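Findex – Datenblatt zum Sachkatalog für Naturwerkstein und Innenausbauoberflächen

Lesezeit: 5 Minuten

Suche Suchbegriff eingeben Alle Bereiche

# Findex

Findex ist ein deutschsprachiger Sachkatalog für Oberflächen im Innenausbau. Er verzeichnet Platten, Beläge und Dekore nach Erscheinungsbild, Herkunftsangabe und Verwendungszweck. Der Katalog richtet sich an Planungsbüros, Denkmalbehörden, Materialsammlungen an Hochschulen und Betriebe des Ausbaugewerbes. Herausgegeben wird er von der Materialsammlung Berkden, die technische Betreuung liegt bei der Akura GmbH.

## Gegenstand und Umfang

Die vorliegende Ausgabe umfasst 3206 Einträge in 14 Sachgruppen. Jeder Eintrag beschreibt genau eine Oberfläche. Varianten, die sich ausschließlich im Format oder in der Plattenstärke unterscheiden, werden unter demselben Eintrag geführt. Varianten mit abweichender Bearbeitung, etwa poliert und gebürstet, erhalten getrennte Einträge und sind über das Feld `verwandt` miteinander verknüpft.

Nicht aufgenommen werden Außenbeläge, Fassadenplatten und textile Oberflächen. Für historische Bestände gilt eine Sonderregelung: Sie werden auch dann verzeichnet, wenn das Material nicht mehr gehandelt wird, sofern ein Belegstück in einer öffentlich zugänglichen Sammlung nachgewiesen ist.

## Aufbau eines Eintrags

Die Daten liegen als tabulatorgetrennte Textdateien in der Zeichenkodierung UTF-8 vor. Je Sachgruppe wird eine Datei ausgeliefert. Jeder Datensatz besteht aus 15 Feldern, von denen die folgenden verpflichtend sind:

- `kennung`: fortlaufende Nummer mit vorangestelltem Gruppenkürzel
- `bezeichnung`: Handelsname oder eingeführte Sammlungsbezeichnung
- `grundton`: vorherrschende Farbe nach der hauseigenen Farbliste
- `zeichnung`: Art der Musterung (einheitlich, gewolkt, geadert, gekörnt, gebändert)
- `aderung`: Farbe, Stärke und Verlauf der Adern, sofern vorhanden
- `stoffgruppe`: Naturstein, Kunststein, Keramik, Schichtstoff, Holz, unbestimmt

Das Feld `stoffgruppe` wird nur auf der Grundlage von Lieferunterlagen oder einer Prüfung am Belegstück ausgefüllt. Liegt beides nicht vor, ist der Wert `unbestimmt` einzutragen. Eine Zuordnung allein nach Augenschein ist unzulässig, denn marmorierte Dekore lassen sich auf diese Weise nicht zuverlässig von Naturstein unterscheiden.

## Beschreibung geaderter Oberflächen

Der Grundton wird vor der Aderung bestimmt. Bei dunklen Oberflächen mit Mischtönen ist der Doppelbegriff zu verwenden, zum Beispiel »graugrün«, wobei der stärkere Farbanteil an zweiter Stelle steht. Helle Adern gelten als fein, wenn sie den Grund nur linienhaft durchziehen. Ihr Verlauf wird in Bezug auf die längere Plattenkante angegeben: parallel, quer, diagonal oder richtungslos.
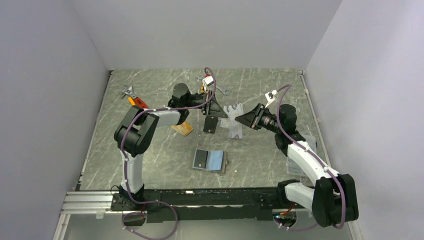 Wie wird eine Oberfläche erfasst, deren Adern in mehrere Richtungen verlaufen?
Maßgeblich ist die Richtung, der die Mehrzahl der Adern folgt; abweichende Verläufe werden im Feld `bemerkung` vermerkt. Ist keine Hauptrichtung erkennbar, lautet der Eintrag »richtungslos«.

## Herkunft der Daten

Den Grundbestand bildet die Zettelkartei der Materialsammlung Berkden. Hinzu kommt der Nachlassbestand Chowdary, der überwiegend Tisch- und Fensterbankplatten umfasst. Die Karteikarten wurden abgeschrieben und anschließend durch eine zweite Person mit der Vorlage verglichen. Veraltete Farbbezeichnungen wurden auf die aktuelle Farbliste übertragen; der ursprüngliche Wortlaut bleibt im Feld `quelle_text` erhalten.

## Bekannte Einschränkungen

Bei 109 Einträgen fehlt die Herkunftsangabe. Sie betreffen größtenteils den Bestand Chowdary und sind mit dem Vermerk `o. H.` gekennzeichnet. Handelsnamen sind regional uneinheitlich und werden nicht bereinigt. Farbangaben beruhen auf visueller Einschätzung und ersetzen keine farbmetrische Messung. Für Ausschreibungen ist stets ein aktuelles Muster des Lieferanten heranzuziehen.

## Nutzung und Korrekturen

Die Nutzung zu Zwecken der Forschung, Lehre und Planung ist unentgeltlich gestattet. Bei Veröffentlichungen ist die Quelle in der Form »Findex, Materialsammlung Berkden« anzugeben. Die Weitergabe veränderter Fassungen setzt voraus, dass die Änderungen kenntlich gemacht werden.

Korrekturhinweise sind schriftlich unter Angabe der Kennung an die Redaktion zu richten. Berücksichtigt werden Hinweise, denen ein Beleg beigefügt ist. Der Redaktionsschluss für die nächste Ausgabe liegt im Oktober.

Zuletzt aktualisiert: 2024-04-27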